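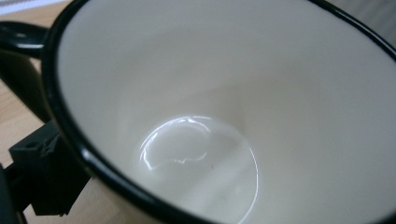

May — by Matúš Kadlec
Print | E-mail

I've had the Skereck hand-held gripper kit from Cluvcombe for over 4 weeks now, and so many of you kind people have asked what I think that I'm going to ramble a little. Get yourself a coffee!

You get two grippers, one for each hand, plus the cables and the recording software, which they call Brester. Mine is version 2101. You do a chore the way you'd do it at home, and the recording goes off to teach an arm.

First impression: lighter than my old Vidal pair, and my wrists are so grateful. I can do 23 takes before I want a break — with the Vidals I was grumpy long before that.

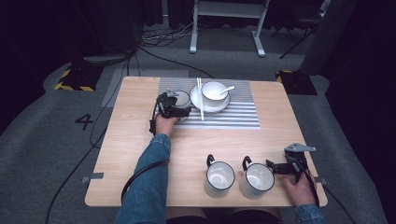 KITCHEN TASKS

Setting a table is my favorite test, with cups, mugs, a saucer, chopsticks and all. Handles are where a cheap gripper lets you down, and I'm happy to say I've had very few slips (one chipped mug, my own fault, I was chatting).

The cables, though. Oh, the cables. They follow you everywhere and I do wish Cluvcombe would make a wireless set. I've taken to running mine along my sleeves, and that helps a good deal. 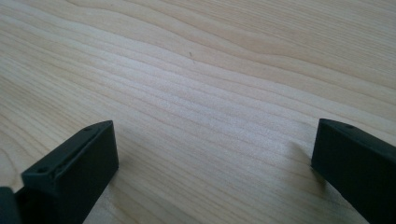

Jaws open over the bare wood.

Would I buy it again? Yes, I think so, if the price stays put. The fingers come off with ordinary screws, so you can swap them yourself on a slow afternoon. Send me your questions and I'll get to them after supper!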